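Research > Household Storage > Papers > Section 3

3.2 Open wire baskets on a shared tabletop

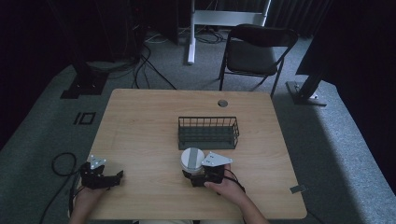 Figure 2. Wire basket placed lengthwise on the table, with a short white cylindrical object held just in front of it.

Small items left on a shared table tend to migrate towards its edges during the day. The Rosier trial compared four container types for collecting such items, of which the open wire basket was the least costly. Each container was kept in the middle of the tabletop for over two weeks and emptied every afternoon.

The basket in Figure 2 is rectangular and dark grey, with thin vertical bars along the sides and a solid base. The solid base matters for short cylinders, which may lodge or tip where a base is made of bars. The open top allows an item to be set down from any side of the table, and the contents remain visible between the bars to a seated person.

Orientation was fixed lengthwise, left to right, in all sessions. In three earlier sessions at Darnus the long side had been turned away from the seat, and items at the far end were retrieved less often. Colour was not treated as a variable. Lidded containers are discussed in Section 3.3.

Previous | Contents | Next | Tables
Contact the Festuto project office | Copyright Festuto | Back to top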